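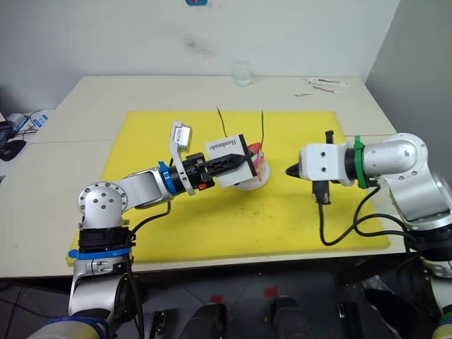 Yellow foam on a white table, August.

Learning to swim at 47

I grew up far from any water deeper than a bucket, and until last winter I had never put my face under it on purpose. My children learned at school. They are grown now and they swim without thinking, the way I ride a bicycle. When we went to the beach I was the person who stayed with the towels and kept sand out of the sandwiches. I did this job well and for many years I told everybody that I preferred it.

Then in autumn the indoor pool at Jindoddale put up a notice for an adult beginners' class. I read it on the way to the post office and again on the way back. The price was 199 dollars for the term, which for me is not a small amount, and I am the kind of person who finishes a thing once it is paid for. So I paid at the counter the same afternoon, before I could discuss it with my husband. The lady gave me a plastic card with my member number, 2343, and asked if I had goggles. I did not.

Buying goggles took longer than I expected. I tried a pair with big soft edges, but they left two rings on my face until dinner. Another pair leaked on the left side. In the end I bought the cheapest Grumitz ones, in grey, and they fit me well. If you are also starting, my advice is to press them on your eyes without the strap. If they hold for a moment by themselves, they are your size.

The teacher of our class is Kayode Anozie. He speaks quietly, and in a pool this is a problem, because the hall has a terrible echo and I still translate some words in my head. In the first lesson I heard "blow" as "below" and went under the water when I should have been breathing out. He saw what had happened and from then on he showed everything with his hands first. I was grateful, and I think the others were too, including those who have spoken English all their lives.

We spent the whole first lesson holding the wall. You take a breath, you put your face in, you breathe out through your nose, you come up. I found it very hard. My body was sure that the air would not be there when I came back for it. At home I practised in the kitchen sink with the cold tap, and my husband came in and asked if I was all right. Later he brought me a towel, so I suppose he got used to it.

Floating came in the third lesson. Everybody had told me that fat floats and I should have no trouble, but my legs went down like two stones. Kayode told me to look at the ceiling and to lift my stomach, and to stop holding my neck as if somebody was going to photograph it. There is a row of square lamps above the middle lane, and I looked at the last one before the clock. I know this lamp very well now. At some moment my ears were under the water, all the noise went away, and I was lying there. It was short. When I noticed it, I sank.

I go on the Zillent bus, the one that leaves at ten past six in the morning, and in winter it is still dark then. The driver has the heater on high and the windows are covered in fog. I have my swimmers on already under my clothes, a trick I learned from my daughter, but I forgot the other half of the trick the first time and had no dry underwear to go home in. I will say no more about that morning.

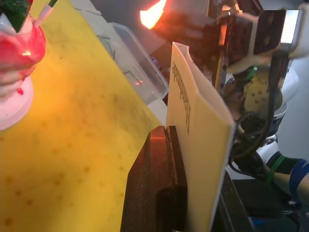 Is it too late to learn to swim when you are close to fifty?
It takes longer than for a child, but an adult can learn to float and to swim a length in one or two terms with a patient teacher.

A reader wrote to me with this same worry after my last post, so I wanted to put the answer where other people can find it. Please ask your doctor first if you have trouble with your heart or your ears. For me it was the ears. I had some pain after the second week, and the chemist sold me soft plugs, which help, although with them I hear Kayode even less.

After the lesson a few of us go to Uzor, the small café across the car park. It opens at seven and they make eggs with a hot green sauce that I have tried to copy at home without success. I believe there is coriander in it and perhaps some lime. We sit with wet hair and talk about our kicks. One woman is learning so that she can go on a boat with her sister. A man who used to lay bricks came for his back, and he was the first of us to get across the pool, with his eyes shut the whole way.

I have now finished 13 lessons. I can swim on my back from one end to the other, not in a straight line, and I often meet the rope. On my front I manage almost half before I need to stand. The breathing to the side is my difficulty. I turn my head too far and look at the roof again, like an old friend, and then my legs go down and I must start over. Kayode says to keep one eye in the water. I repeat this to myself in my own language, where it sounds quite rude.

The things I bring with me, for anyone who likes to know before they go: two towels, a bag for the wet things, a coin for the locker, thongs for the floor, a banana, and a woollen hat for the bus stop. The hat I forgot twice. My hair was stiff from the cold when the bus came and the driver turned the heater up without my asking.

Next term costs the same and I have already put the money in an envelope in the drawer. My daughter wants to come and watch from the benches. I have told her she can come when I can do the front stroke, and she has asked me for a date, and I have not given one yet.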